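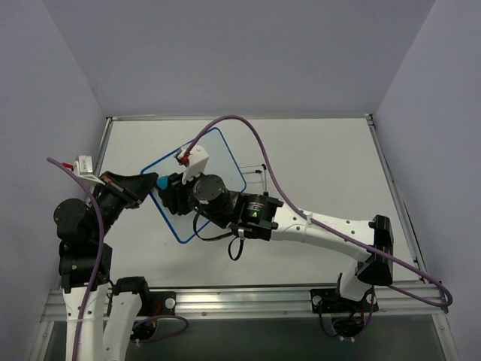 *Reading time: 2 minutes*

# Posach translucent panel, blue border

The Posach is a flat rectangular panel with rounded corners, supplied by Romilberg to schools, offices and public reading rooms. The interior is pale and slightly bluish-grey, and a white surface remains visible through it. A thin border in a strong blue runs all the way around the edge, so that the panel is easily found on a white worktop or among papers.

## Intended use

The panel is meant for use on a level surface, as a cover for single sheets or as a marker for a place at a shared table. It may be laid at any angle. It is not a cutting surface and should not be placed under hot dishes or equipment.

## Ordering

| Item | Detail |
|---|---|
| Catalogue number | 123 |
| Border | Blue |
| Corners | Rounded |
| Panels per pack | 19 |
| Largest single order | 200 packs |

Orders are accepted in full packs only. Institutions that hold an account with Romilberg may order on the usual form; others should write to the Pradby office before placing a first order. Delivery to island addresses is arranged separately -- please state the nearest harbour.

## Care

Wipe with a soft damp cloth and dry before stacking. Store flat, with a sheet of plain paper between panels. Scouring powders and strong cleaning fluids must not be used on the border.

## Returns

Unopened packs may be returned within 60 days of delivery. The delivery note must be enclosed. Panels from opened packs are exchanged only where a fault is reported in writing.

The earlier Kvaran panel, which had square corners, will remain available until the end of August. The two types should not be stored in the same rack.

Enquiries: Grímur Hjaltadóttir, Supplies Office, Pradby

Page last revised: May 13, 2022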